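Home | Posts | Kitchen | Garden | About | Search

The winter I learned to keep a letter-book

I have been meaning to write this since January, and every time I sat down to it the kettle boiled, or the post came, or I remembered something I ought to be doing instead. So forgive me if it comes out in the wrong order. It's about letters, the sort with stamps on, and how I came to be writing so many of them at an age when most of my friends have given up on birthday cards.

It started with my great-aunt's letter-book. She lived in a tall, draughty house at Astden, and all her married life she kept a note of every letter she sent and every one she got back, with the date, the person and a few words on what was in it. The last entry is numbered 1,903. It's a postcard to a man called Escobar about a lawnmower, and I should dearly love to know whether he ever brought it back!

I read the whole thing over one wet fortnight at the kitchen counter, with toast, and by the end I had decided to start one of my own. 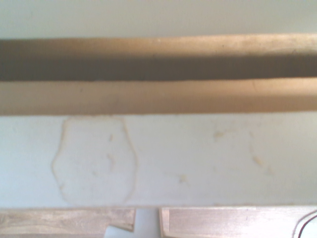 Tan over white paint, up close.

Now, I am not a naturally tidy correspondent. For years my way of answering letters was to put them somewhere safe, and then to find them again when we moved the furniture. So I set myself a very small task, which was to write four letters a month, no more, to people I really wanted to hear from. I bought a plain exercise book from the newsagent (green, ruled, nothing fancy) and wrote my name inside the cover like a schoolgirl.

The first letter went to Yolanda Correa, who shared a flat with me when we were both terribly poor and living on lentils. I hadn't written to her properly in years. I filled six sides and then lost my nerve and left it on the hall table for a week, and when I finally posted it I walked home feeling quite sick. Her answer came eleven days later. She had kept the lentil recipe, bless her, and she'd written it out for me on the back of the envelope with all the cumin crossed out, because I used to complain about the cumin.

After that there was no stopping me. I wrote to Zdzisław Szulc, who taught me to bind books at evening classes and has handwriting like barbed wire. It takes me two goes to read anything of his, once quickly for the sense and once with my glasses on for the jokes. I wrote to my old neighbour Teófilo Huanca, and to a cousin who never replied, and I put the cousin in the book all the same.
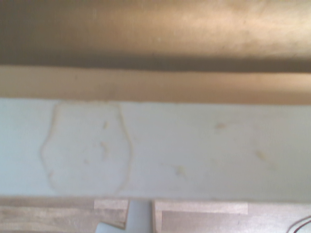
Warm browns, which suit the time of year.

A word about paper, as several of you have asked. I've tried all sorts. The lovely thick cream stuff makes me write as if I were addressing a bishop, so I've gone back to an ordinary pad, lined on one side, and I chatter away on it quite happily. A fountain pen is a pleasure if you have one that behaves. Mine is an old Aleck that belonged to my father, and it leaks when it's carried about, so it stays at home and I take a biro on the train.

The other question I get is what on earth to say. I used to think a letter had to have news in it, and I haven't got any news, or none that would bear the price of a stamp. But when I went back through my great-aunt's notes there was hardly any news in them either. "Told her about the hens." "Asked after his knee." "Rain, and the new curate." She was just keeping people company. I find I can manage that much at half past nine in the evening with my slippers on, and I've stopped apologising at the top of the page for having been slow, which used to take up a good paragraph on its own.

I did put all this in a shorter post last month, and some of you disagreed with me, very nicely.
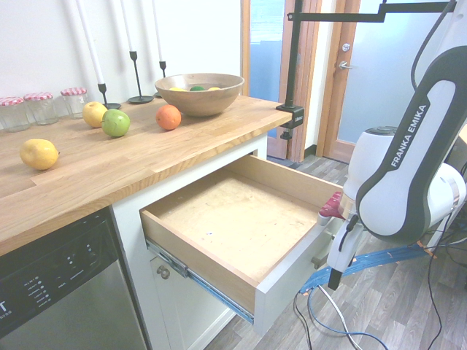

Jhonatan wrote in to say that he couldn't bear to keep a list, that it would turn his friends into a set of chores, and that he would sooner write three letters in a burst at Easter and none until the autumn.

I do see that. I thought it over for a good while, on the bus mostly. I think it depends on whether you are the kind of person who remembers. I don't remember, you see. I can go a whole year fully believing that I wrote to somebody in the spring, when all I did was think about it fondly while doing the ironing. The book keeps me truthful. It has also turned out to be rather nice to read, and there are about 200 lines in it now, counting both directions, with a tea stain on the page for Cliltemis, where we had that soggy holiday and I sent everybody the same postcard of the harbour.

What I haven't settled is whether to keep copies. My great-aunt didn't. She only had her few words for each, and the letters themselves went off and lived in other people's drawers.
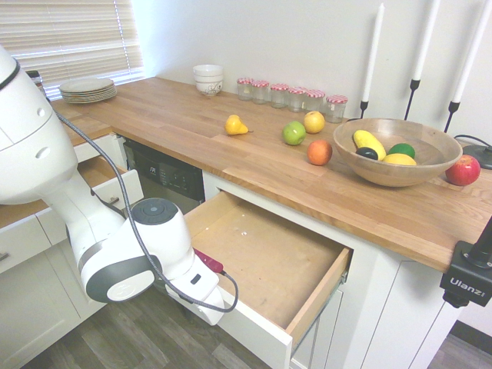
Don't keep copies, says Tõnu, in a comment that came in late last night: you'll start writing for the copy, and your friends will be able to tell.

Well, I expect he's right, and it would mean a great deal more paper in a house that has plenty. I'll carry on with my few words a line. Tonight's is to Yolanda again, who wants to know how the marmalade went (it set, mostly, though the last jar is more of a syrup) and whether I'm coming down in the summer. I must look up the trains before I seal it.

11 comments | Share this post | Older post | Newer post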